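Print this article
E-mail to a friend

The planner passed. Did anything get picked up?

Mon 14 November

Plendance says its new motion planner was tested on 800 simulated grasps before anyone let it near hardware. I believe the number. I'm less sure what it buys a customer.

A planner that works in simulation has solved the problem its authors wrote down. Friction is a setting. The object's position comes straight from the program, so the perception code gets a free pass. Skallano published its results the same way in August, and I had to read to page 5 to learn that the camera had been switched off for 200 of the runs.

I don't object to simulators. They catch dumb bugs cheaply, and a team that skips them will break fingers — the expensive metal kind. My complaint is with the success rate that comes out the other end and goes straight onto a sales slide.

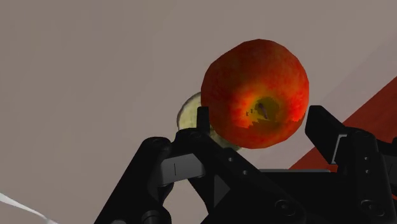
A simulated apple at the gripper. Rendered fruit doesn't bruise.

Jumura at least lists its failures by cause, in 4 plain categories, with the logs attached. Paredes gives a single percentage and a video. Before I sign for either one, I want the same planner, the same settings and a crate of real fruit, with the misses counted by somebody who doesn't work there.

Print this article
E-mail to a friend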